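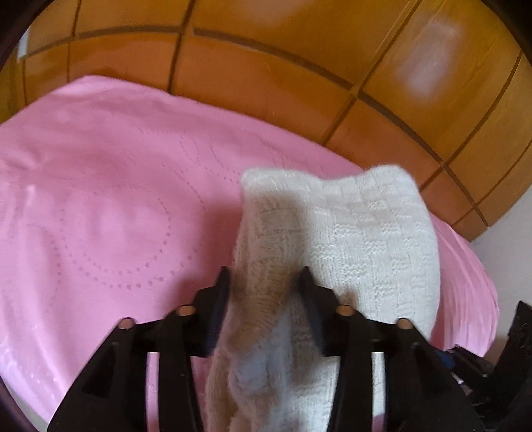

**How many handheld grippers should we budget for?**

We plan to record 176 knit-handling demos in November, with two people working. Roment quoted us for 3 handheld grippers. Is the third one worth it, or should the money go to spare fingertips?

**Latifa Nasr**

Get the third. Knits pull at the tips and you lose time swapping parts mid-shift. We went through 17 pairs of tips on a job that size, so put those on the same order. Ask Roment about lead time too. Ours was 38 days.

**Reply 2**

Nimri is cheaper I think. Never used them on fabric.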